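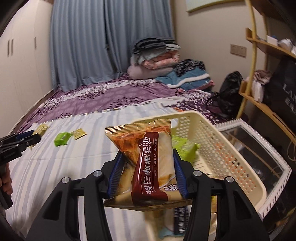

Home | Posts | Archive | About

Reading a packaging seal

August 2022
Posted by the author

Most stale crackers can be traced to the seal. The film itself is a decent barrier to water vapor, and a pack left on a shelf in Cloltham through a humid August should hold up fine. The weak points are the two end crimps and the long fin seal down the back, where the film is joined to itself by heat and pressure.

A crimped end has ridges for a reason. The jaws that make it are cut with matching teeth, which stretch the inner layer slightly and push it into the small gaps where the film folds over. The worst of these gaps is where the fin seal crosses the end crimp. The layer count goes from two to four at that point, and a channel can stay open on either side of the step. I check there first.

My test is simple. Hold the pack under water in a clear bowl, press gently, and watch the crossing. A steady line of bubbles means a channel. A single bubble is usually air trapped in the ridges -- wipe the crimp with a wet thumb and press again.

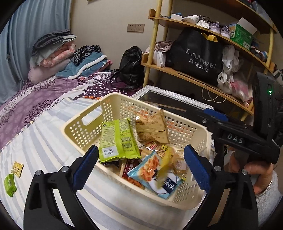

Storage matters less than people think, provided the seal is good. I kept one batch in a closed tin and one on an open shelf in the back room at Wametti, and weighed both on a Pilleck pocket scale. The scale reads to 300 grams, plenty for single packs. The sound packs gained nothing I could measure in either place. The leakers gained weight in both, more slowly in the tin.

Once a pack is open, all of this stops applying. A folded top with a clip slows the exchange of air but does not stop it. I move the contents to a jar with a rubber gasket and add a desiccant packet if the weather is bad. Clips are fine for anything that will be finished by the next day.
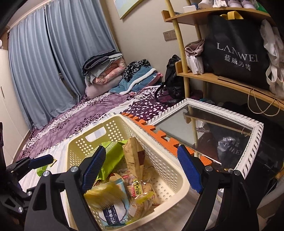
Mixed snacks in the perforated basket.

I have not tested paper outers. Some have a plastic lining and some do not, and the water test ruins the paper either way. A weight log would work, but it needs a longer run than I have done so far.

Recent posts
Gaskets, jar lids, and the Tu adapter ring
Drying out a desiccant packet in a low oven
Why the pocket scale drifts
Notes on tin lids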